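Print this page | E-mail this page
Search this repository: enter keywords Go

# Drastelmont produce cell – setup and upkeep notes

These notes cover one cell only, the tabletop hand cell we call Drastelmont. The other cell, Vevidholm, has a different wrist and its own README. Don't copy settings between them.

## What is in this folder

- `home/` – saved home and park positions
- `grip/` – finger closing profiles, one per item type
- `logs/` – start-up checks, 356 entries up to September
- `parts.txt` – spares and where they are kept

## Start-up

1. Release the emergency stop on the pendant and clear any standing fault.
2. Send the arm to park, then to home. Keep speed at 15 percent until both moves finish clean.
3. Open and close the hand with nothing in it. Listen for clicking in the thumb joint.
4. Load the grip profile by name. The default profile is for hard items and will bruise fruit.

If the hand doesn't report all of its joints, power down at the control box before you touch the connector. Reseat it and start again from step 1.

## Upkeep

Wipe the fingers after every session with a damp cloth. Fruit juice dries in the joints and the position error creeps up over a week or two.

Check the wrist screws after every 700 grasps. They were found loose twice under the old Mertens adapter. The Sesivico adapter has held so far, but the check stays on the list.

Finger calibration is rerun whenever a tendon or fingertip is changed. Old offsets go in `grip/old/`, not in the trash.

## Known problems

- Log entry 204 has the wrong profile name. The check values are good.
- Thumb offset drifts when the room is cold. Rerun the empty open and close after warm-up.

## Grip check with fruit

Run this last. Fingers go over the top of the fruit, thumb low, with the hand kept above the table. A dragon fruit is a fair test, as the scales give the fingers an uneven surface.
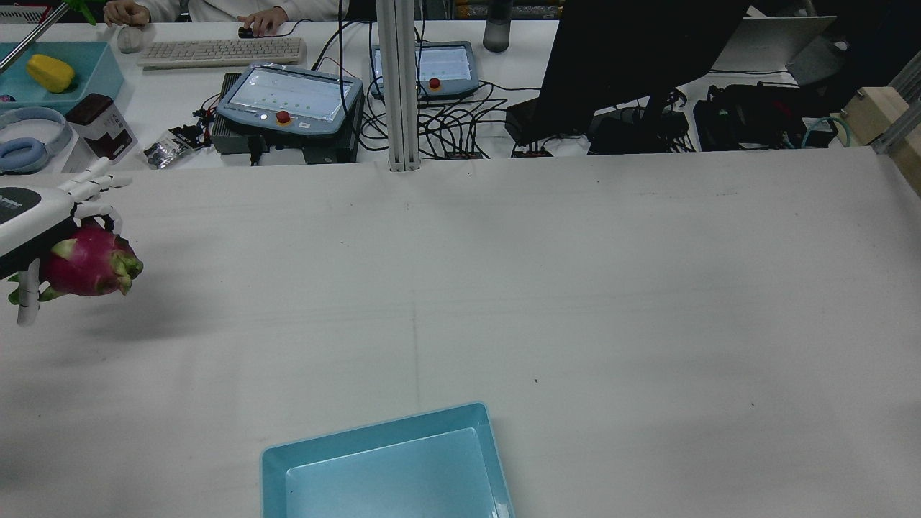

Can I swap the hand without redoing the home position?

Only if the same adapter stays on the wrist. With a different adapter, save a new home and rerun the start-up check before loading a profile.

## Changes

- Added the cold room note
- Moved spares list out of this file into `parts.txt`

Print this page | E-mail this page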